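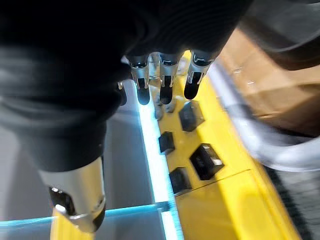
curach-throwins

Every throw-in I could log from one season of the Curach Sunday League, in one CSV file. I started it because Harvey Dhillon and I kept arguing in the car about whether long throws are worth the bother at our level, and neither of us had anything to back it up. Now there's a file (and we still argue).

Last updated: 2018-01-15

What's in it

throws.csv has one row per throw, from 274 halves of football. Yes, halves. A lot of the time I could only get to one half before my own kickoff, so a match can show up as first half only. Check the half column before you add anything up!

The columns:

match_id – my own numbering, in the order I typed things in
half – 1 or 2
minute – from my watch, so it won't match the referee's
zone – own third, middle, final third
length – short, medium or long, judged by eye
kept – yes if the throwing team still had the ball after two touches
note – free text, and some of it is just me grumbling about the wind 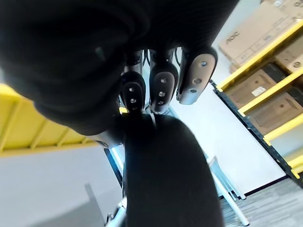

The kept column is the one I'd trust most. Length is shakier. Rūta Ozoliņš logged the October games while I was out with my knee, and she calls a throw long a good bit sooner than I do. I left her rows alone and put RO at the front of the note so you can filter them out if that bugs you.

Getting started

1. Download throws.csv and open it in whatever you like. It's plain UTF-8 with commas.
2. Drop the rows where kept is blank. Those are the ones where a sub was warming up in front of me or the ball ended up in the creek.
3. Group by zone before you do anything else – lumping all the throws together tells you very little.
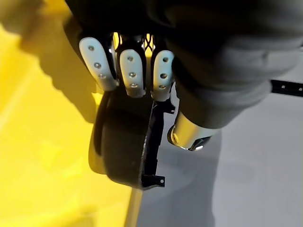

Known problems

The two Entwistle Park pitches have different widths and I didn't write down which one was used until halfway through the season. Also, Inora Rovers changed their name from Inora Athletic over the winter break, so they appear as two teams. I'll fix that one when I get a free evening.

Goalkeepers' names aren't in here, and neither are anybody else's. Please keep it that way if you send me more rows.
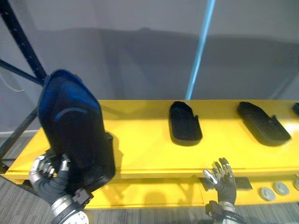
Left hand gripping the dark blue molded piece, with the yellow shelf unit behind.

Using it and sending fixes

Use it for anything, just mention where it came from. Trevor Blackburn has already sent me a pile of corrections to the minute column, and I've merged all of them. If you spot a bad row, open an issue with the match_id and the minute, and tell me what it should say.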